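Tokesthorpe Residential Lettings
Kitchen and Utility Safety Inspection: Checklist with Comments
Property: Unit 28, Castillo Court
Form reference: 2774
Date of inspection: 21st May
Type of visit: Routine, tenant notified in writing

Ratings: S = satisfactory, A = attention needed, U = urgent, N = not applicable

Section 1. Electrical

1.1 Outlets near sink have ground-fault protection: S
Comment: All outlets tripped and reset correctly when tested.

1.2 Cords and plugs free of damage: A
Comment: The toaster cord is worn near the plug. The tenant has been advised to stop using the appliance.

1.3 Breaker panel labeled and clear of stored items: A
Comment: Labels are missing for 2 circuits. The maintenance office is to relabel before the next visit.

Section 2. Fire

2.1 Smoke alarm sounds when tested: S

2.2 Extinguisher in date and mounted: U
Comment: The service tag expired in December. A replacement unit is to be delivered by Hirkalora under the existing supply contract.

2.3 Range hood filter clean: A
Comment: Heavy grease on the filter. Cleaning instructions were left with the tenant.

Section 3. Surfaces and Storage

3.1 Countertop sound, sealed at the wall, free of chips: S
Comment: The sealant was renewed after the last inspection and remains intact.

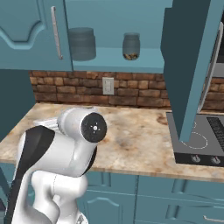

Item 3.1. Countertop, light marble.

3.2 Shelves level and securely fixed: S
Comment: Brackets were checked by hand and no movement was found. Heavy containers should be kept on the lowest shelf.

3.3 Cleaning products stored away from food: A
Comment: Drain cleaner was found in the same cupboard as dry goods. It was moved during the visit with the tenant's consent. 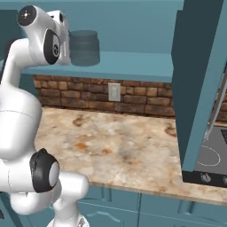 3.4 Cabinet doors close fully: S
Comment: One hinge is stiff but works. No action required.

Section 4. Water and Drainage

4.1 No leaks under sink: S

4.2 Hot water within the permitted range: S
Comment: The reading was taken after the tap had run for 2 minutes.

4.3 Shutoff valve reachable and turns freely: A
Comment: The valve is reachable but very tight. A work order has been raised with Wurkton Plumbing.

Section 5. Floors and Exits

5.1 Flooring free of trip hazards: S

5.2 Utility door opens from inside without a key: S

5.3 Window lock in working order: N
Comment: The utility room has no window that opens.

Follow-up

Items rated U must be corrected within two working days. Items rated A will be checked at the next routine visit. Tenants who disagree with a rating may ask the lettings office in writing for a second inspection, quoting the form reference.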